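Über uns

Mevent ist eine Kochschule mit angeschlossener Suppenküche, oder umgekehrt, je nachdem, wen man im Haus fragt. Wir unterrichten Menschen, die gern Nudelsuppe essen und irgendwann auf die Idee gekommen sind, das könne man auch selbst. Kann man. Es dauert nur länger, als auf der Packung steht. 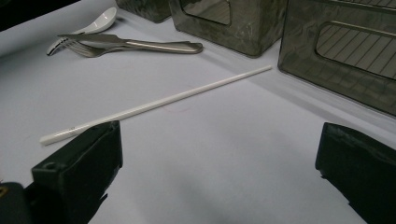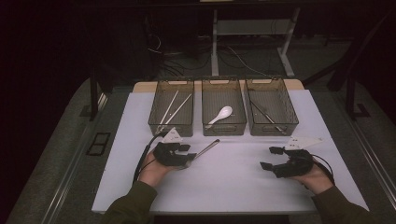
Wie es anfing

Die erste Küche stand in Plistside, einem ehemaligen Fliesenlager mit hervorragender Akustik und miserabler Heizung. Sieben Leute passten um den Herd, sofern keiner von ihnen umrühren wollte. Der erste Kurs hieß "Brühe für Fortgeschrittene", weil wir glaubten, Anfänger würden sich von allein melden. Es meldeten sich ausschließlich Anfänger. Wir haben den Kurs umbenannt und den Stoff so gelassen.

Im zweiten Winter fiel die Heizung endgültig aus, was dem Suppenverkauf ausgesprochen gut tat. Aus dieser Zeit stammt unser Mittagstisch, der eigentlich als Resteverwertung gedacht war. Inzwischen kommen Gäste, die noch nie einen Kurs besucht haben und es auch nicht vorhaben. Wir nehmen das sportlich.

Seit dem Umzug sind wir im Hinterhaus der alten Druckerei Teixeira zu finden. Der Name steht noch über der Tür, und mindestens einmal im Monat möchte jemand Visitenkarten abholen. Wir bieten dann eine Suppe an. Die meisten nehmen sie.

Was wir unterrichten

Unser Grundkurs geht über zehn Abende. An den ersten beiden wird nur Brühe gekocht, was regelmäßig zu langen Gesichtern führt und ab dem dritten Abend zu etwas kürzeren. Danach kommen Nudeln von Hand, eingelegtes Gemüse, Eier mit weichem Kern und die Frage, warum der Kern diesmal hart geworden ist.

Wer den Grundkurs hinter sich hat, darf in die Werkstatt. Dort gibt es keinen Lehrplan, nur große Töpfe, eine lange Einkaufsliste und jemanden von uns, der in Rufweite bleibt. Im Herbst dreht sich dort fast alles um Pilze, im April um Bärlauch, ob man will oder nicht.

Für Firmen richten wir auch Abende aus. Wir nennen sie nicht Teambuilding. Erfahrungsgemäß lernt man die Kollegen beim Zwiebelschneiden trotzdem ganz gut kennen, vor allem die, die plötzlich dringend telefonieren müssen.

Was wir nicht unterrichten

Messerwerfen, Molekularküche, Ernährungsphilosophie. Auch zum richtigen Schlürfen haben wir keine Meinung, jedenfalls keine, die wir auf eine Internetseite schreiben würden. Und wer am Ende lieber mit der Gabel isst, bekommt eine Gabel. Ein Blick von der Seite ist im Preis enthalten.

Woher die Sachen kommen

Gemüse beziehen wir vom Hof Mirer, der uns jede Woche eine Kiste schickt und selbst entscheidet, was drin ist. Wir haben anfangs Wünsche geäußert. Seither gab es sehr viel Rettich. Der Speiseplan richtet sich nach der Kiste, und wir haben dafür einen vornehmen Ausdruck gefunden: saisonal.

Knochen und Fleisch holen wir beim Metzger zwei Häuser weiter. Eine vegetarische Brühe steht immer daneben auf dem Herd - sie ist die bessere von beiden, aber das sagen wir nur denen, die sie bestellen.

Mittagstisch und Anmeldung

Mittags öffnen wir um 11 Uhr. Geschlossen wird, wenn der Topf leer ist. Reservieren kann man nicht, früh kommen schon. Kursplätze vergeben wir in der Reihenfolge der Anmeldungen, schriftlich über das Formular oder persönlich am Tresen. Am Telefon sind wir schlecht zu erreichen, weil meistens jemand Teig an den Händen hat.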